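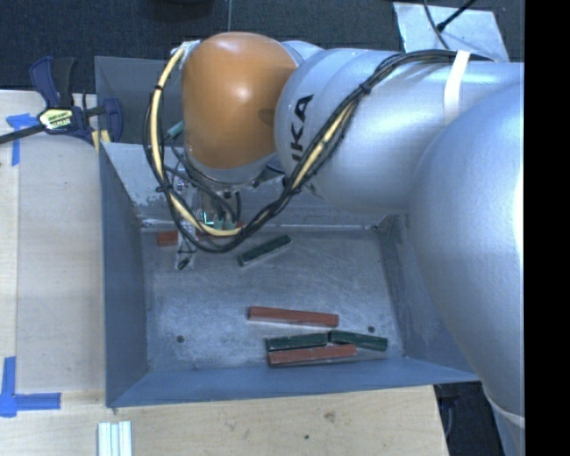
**rosa_correia**
ばら積みピッキングのセル、日曜の夕方にやっと止まる原因らしきものをつかんだので書きます！長いです。症状は、積み木を箱から取る連続運転の途中でグリッパの応答が突然なくなり、アームが保護停止に入るというもの。112回目のピックで初めて出て、再起動すると何事もなかったように動くんですよ。で、配線を見直していて気になったのが、オレンジ色の関節の左側をぐるっと回っている黒いケーブルの束と黄色いホース。箱の奥の壁ぎわにあるブロックを取りにいくと手首がかなり回り込むので、このループが引っ張られて、グリッパの24V線が一瞬切れているんじゃないかと思っています。ログではエラーの直前に必ず手首軸の角度が大きい側へ振れています。同じような構成の方、束はどう逃がしてますか？

**manseok_s**
きれいに絞り込んでて読んでいて楽しいです！ただ、角度が大きいときに必ず出るのか、出たときに角度が大きかったのか、そこは分けたほうがいいかも。止まらなかったサイクルで、同じ角度まで行ったものはありますか？

**rosa_correia**
うっ、痛いところを。あります。数えていないですけど、あります。

**tindall_y**
うちで似た症状が出たときは電源でした。グリッパが閉じきる瞬間の突入電流で24Vが落ちて、コントローラ側が先に音を上げるやつ。ケーブルを疑って丸一日溶かした経験者として、まず電圧の記録を取ることを強くおすすめします。角度は偶然に見えますね。

**lavau_fan**
いや、これは束のまとめ方だと思うなあ。結束バンドでホースまで一緒に締めてますよね。空気のホースと電線は曲がり方が違うから、一緒に縛ると電線だけが突っ張るんです。Lavauの配線キットに換えてから、うちはこの手の停止と縁が切れました。銀色の腕のほうの白いストラップは幅があっていいと思う！

**tindall_y**
キットに換えたとき、コネクタも差し直しましたよね？ それで直った可能性は？

**lavau_fan**
差し直しました……。

**manseok_s**
笑いました。でもこういう話、大好きです。切り分けるなら電源を入れてグリッパの状態ビットを見ながら、手首だけを低速で端から端まで回すのが早いと思います。積み木は持たせないで、上空で。断線なら同じ角度で落ちるはずだし、電源なら開閉させない限り落ちません。

**rosa_correia**
それいいですね、今晩やります！もうひとつ白状すると、最初に止まったとき、私、倒れた赤いブロックを直そうと箱に手を入れかけたんです。表示は「グリッパ通信断」だけだったので、アームも当然動かないものだと思い込んでいて。そこで通信が勝手に復帰して、Clakierの自動リトライが走り、アームが20センチほど下がりました。手はまだ箱の縁の外だったので無傷ですが、背中が冷えました。

**yeseo_bae**
ちょっと待って、そっちのほうが大問題です。配線より先に、自動リトライを今すぐ切ってください。保護停止からの復帰は、人が柵の外でリセットを押したときだけ。通信が戻ったことを再開の条件にしてはいけません。

**seo_lab_night**
水を差すようですけど、研究用のセルで毎回人がリセットするのは現実的じゃないですよ。夜通し回すと朝には最初の停止のまま固まっていて、データがゼロになる。速度を落としておけば十分では？

**yeseo_bae**
十分ではないです。低速でも、箱の壁とアームの間に手があれば挟まれます。写真でも右側の大きな丸い外装が箱の壁に覆いかぶさっていますよね。逃げ場の少ない場所です。夜に無人で回したいなら、部屋か柵の扉をインターロックにして、扉が閉じている間だけリトライを許すのが筋です。

**seo_lab_night**
扉の条件つきなら賛成です。うちは扉スイッチ付きなので、その前提で話していました。書き方が雑でした。

**rosa_correia**
リトライ、切りました！うちは扉スイッチがまだなくて、作業台の横から手が届きます。箱に触る前に非常停止を押して鍵を抜く、というのを紙に書いてモニタに貼りました。

では結果です。手首だけを低速で2往復。1往復目は何も起きず、ちょっとがっかり。2往復目の途中で状態ビットが落ちました！！ 戻し側でもほぼ同じ角度です。開閉はさせていません。そのあと電源を切ってロックをかけ、束を少しずつほどいたら、ループの下側にある結束バンドの真下で、細い線の被覆がつぶれていました。導通を見ながら曲げるとテスターがぴっぴっと途切れます。

**lavau_fan**
ほら！！

**tindall_y**
おめでとう、そして私の負けです。でも電圧は取ってください。1往復目で出なかった理由が説明できていないので。

**manseok_s**
いい追い込みでした！つぶれた線は補修で済ませず、線ごと交換がいいですよ。可動部のはんだ継ぎは、そこからまた折れます。新しい束は手首を端まで回した姿勢で長さを決めて、反対の端でたるみが箱の縁に引っかからないかも確認を。

**rosa_correia**
交換します。ホースは電線と別に留めて、バンドは面ファスナーにするつもりです。グリッパのSeltenに聞いたら、純正の線は固定配線用で、可動用が別にあるとのこと。説明書のどこに書いてあるんですかと聞いたら、追って連絡しますと言われました。

**juwon**
横からすみません、まさに同じグリッパを固定用の線のまま使ってます。可動用の型番、わかったら教えてください！あと、面ファスナーはどのくらい締めてますか。緩いとループが垂れて、ブロックに触りそうで怖いです。

**rosa_correia**
締め具合はまだ試行錯誤中です。指が一本通るくらいで始めてみて、奥の壁ぎわを取らせるときの垂れ方を動画に撮ります。型番は連絡が来たらここに書きますね。電圧の記録も今つないだところです、tindallさん！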